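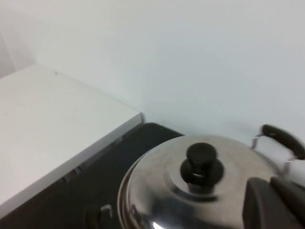
A decent lidded steel pot will see you out, writes a reader from Ullside, and anybody who grumbles at paying £70 for one has never costed up a lifetime of cheap ones.

Posted May 6, 2022 | By the Kitchen Column

I have had a version of that letter every few months since I started here, and I've stopped nodding along. The lifetime argument is the one shops like best. It turns a saucepan into a sort of pension. You pay now, you feel sensible, and by the time the sums could be checked you've moved house twice and lost the receipt.

My own doubts begin with the lid. Steel pots don't wear out in any way I've noticed. You can burn porridge on to the bottom of one, leave it overnight, go at it with a scourer and it will be a pot again by lunch. What goes is the knob. It's black plastic as often as not, held on by one screw, and it works loose a quarter turn at a time until it spins when you lift it. You tighten it. It loosens. One evening the screw drops into the soup and you fish about for it with a fork. After that you own a very good pot with a disc of metal that has to be levered off with a knife.

I tried to buy a replacement knob in Treltton last August. The hardware shop had a drawer of them and none fitted, although one nearly did, and I was fool enough to buy that. The cookware shop up the road told me they didn't sell parts and would I like to see the new range. I would not. The new range had a plastic knob on it.

So when a pot is sold to me as something for life, I'd like to know whose life. The pan's? The handle's? The Khoury set I was given came with a long guarantee, and on the back of the leaflet, in very small type, handles and knobs were left out of it. That is most of what you touch! I am told this is quite usual.

Then there's size. Every set seems to come with a 16 cm pan, which is right for two eggs and little else, and a 22 cm one that does all the work. I know people with five pans who use one. The other four live inside each other at the back of a cupboard with their lids in a heap on top, and every time the good one is wanted the whole lot has to come out. Nobody would design a kitchen like that from scratch. We do it to ourselves by buying in sets, and we buy in sets as they look like better value on the shelf.

I'll give the Ullside reader some ground. A heavy base does matter. Thin pans catch, onions especially, and a lid that sits properly will bring potatoes to the boil sooner than one that rocks. I cook with a lid on more than I used to and I think the food is the same and the windows are less steamed up. None of this needs £70. The pot I reach for most came off a stall in Pukcombe, has no maker's name that I can find, holds 2 litres, and has been dropped on a stone floor with nothing worse than a dent in the rim.

And I'm wary of polish. A shiny lid looks lovely in the shop under all those lights. At home it shows every drip and thumbprint, and there's a kind of cook who ends up wiping the lid more often than lifting it. I have been that cook. I bought a special paste for it. The paste is still under the sink, hard as chalk.

What would change my mind is dull stuff. Sell me the pot on its own. Put the screw size on the bottom where I can read it, keep spare knobs behind the counter for a pound or so, and let the guarantee cover the bit I hold. If a firm did that I might well pay the silly price, and I'd write in to say so. Until then I shall go on buying pans one at a time from stalls, checking the screw before I check anything else - and giving the handle a good hard wiggle while the stallholder isn't looking.

Filed under: Opinion, Home & Kitchen, Pots and Pans

Contact us | © 2022 The Kitchen Column. All rights reserved. | Back to top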